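招募启事：克莱斯特索普教堂墓地碑文抄录员

克莱斯特索普（Clestthorpe）在韦德索普（Vedthorpe）以西，开车过来要经过三个路牌，其中两个指的方向不太一样，请以第三个为准。教堂墓地在村子北头，登记在册的墓碑共1083块。登记册是两代人以前做的，抄写的人字很漂亮，可惜对拼写抱着一种比较自由的态度，同一家人在册子里有四种姓法，葬在一起倒是相安无事。

我们要把这1083块碑重新抄一遍，逐字核对，再按区排出一份能查的索引。墓地东南角有一小片战争墓，规格统一，字也清楚，抄起来最省心，所以早就被人认领完了，来信请不要再问。剩下的多是砂岩和板岩的民间墓碑，有的朝南，有的朝北，有的已经不太坚持朝哪边。

项目名称叫“埃米内抄录计划”（Emine）。名字的来历是北墙边的一块小碑，上面只有这一个名字，没有姓氏，没有年份，登记册里写的是“见前页”，而前页是空白的。谁要是查出她是谁，我们愿意把第一本印好的索引送给他，外加一顿午饭。 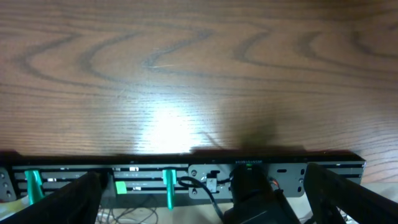
抄录室的长桌，带纹的那一面朝上。

招募人数：15人。

工作时间：四月开始，每次从上午十点到下午三点，中间有午饭。每人至少来三次，来得更多我们不拦着。下雨天在室内核对拓片和旧照片，下大雨也一样，只是走到抄录室的那段路会显得长一些。

工作内容：
两人一组，一人念，一人写。念的人不许猜，看不清的字用方括号标出，写几个算几个。
碑文照原样抄，包括错字、漏字和刻到边上挤不下的字。石匠的错误也是史料，请不要替他改。
测量碑高、碑宽和朝向，填在同一张表上。表只有一页，背面可以画简图，画得不像没有关系，看得出哪头朝上就行。
午饭后把当天的表交给科琳娜·黑默利（Corina Hämmerli）。她会退回一部分。被退回不必难过，她连我们这份启事都退过两次。

我们希望你：
能读英文手写体，或者愿意学。懂一点拉丁文更好，墓地里一共用得上的拉丁文大概也就那么几句，背下来不费事。
能蹲下，也能站起来，后一项近来在我们这里比较稀缺。
不用钢丝刷，不用洗洁精，不用粉笔，不用你在网上看来的剃须泡沫。清理苔藓只用清水和软毛刷，而且要等阿罗哈·陶塔希（Aroha Tautahi）点头以后。她点头的次数不多。
对死者有礼貌，对同组的人也尽量。

不需要考古或历史学位。去年试抄的时候，错误率最低的是一位退休的报税员，最高的那位我们就不点名了，他现在负责写启事。

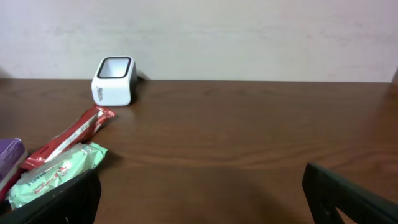 索引的编排由卡琳·佩韦（Carleen Paewai）负责，她定下的规矩是先按区，再按排，最后才按姓氏，理由是姓氏靠不住，石头至少不会走。每块碑一个编号，编号一旦给出去就不再收回，碎成两截的碑也只有一个号，两截各写甲乙。遇到登记册上有、地里找不到的，编号照留，备注栏写“未见”；地里有、登记册上没有的，从1084往后排。表格上有一栏叫“其他”，请有节制地使用，上回有人在里面写了自己对碑上天使长相的看法，写了半页。铅笔请自备，2B或更软，圆珠笔在潮纸上写出来的东西连写的人都不认。交上来的表按区分袋，零碎纸条另外收着，有个小盒就够了，像桌子靠墙那头的白色小方盒，开口一圈黑边，大小上不必再讲究。袋子封口以后要改动，须两个人签字，其中一个得是没参加那次抄录的人。

报酬：没有。路费按实报销，每人每次以40镑为限，请保留票据。午饭是汤和面包，汤的内容由科斯特尔·科瓦切维奇（Costel Kovačević）决定，有忌口请提前告诉他，当天才说他也会听，但汤已经在锅里了。

保险：在墓地内抄录期间由项目投保。爬墙、抱着墓碑合影以及试图独自扶正倾斜的墓碑，不在承保范围内。北边第三排有几块碑倾得厉害，已经用绳子围起来，绳子里面的碑今年不抄，哪怕你站在绳子外面看得很清楚。

住宿：村里没有旅店。韦德索普有一家叫玛加丽蒂斯（Margaritis）的客栈，走教堂后面的小路过来要40分钟，沿途有一处栅门，过后请关好。羊不归我们管，但羊跑出来的时候大家都会来找我们。

报名方法：给位在仁（Jae-in Wi）写信，寄到克莱斯特索普教堂抄录室，注明“抄录”二字。信里请写三件事：你能来的月份，你有没有读旧碑或旧文书的经验，以及附上一段手抄的文字，内容不限，长短以一张明信片为宜。最后这一项是用来看字迹的，不评文采，所以寄诗来也不会加分。已经收到三首了。

入选与否都会回信。家里有先人葬在克莱斯特索普的，请在信中说明葬在哪一区，我们会尽量把你分到别的区去。这不是信不过谁，只是看着自家的碑，人容易把上面没有的字也念出来。

第一次到场请带：铅笔、垫膝盖的东西、防水的鞋、一件比你以为需要的更厚的外套。卷尺和写字板由我们提供，用完请归还，卷尺尤其请归还。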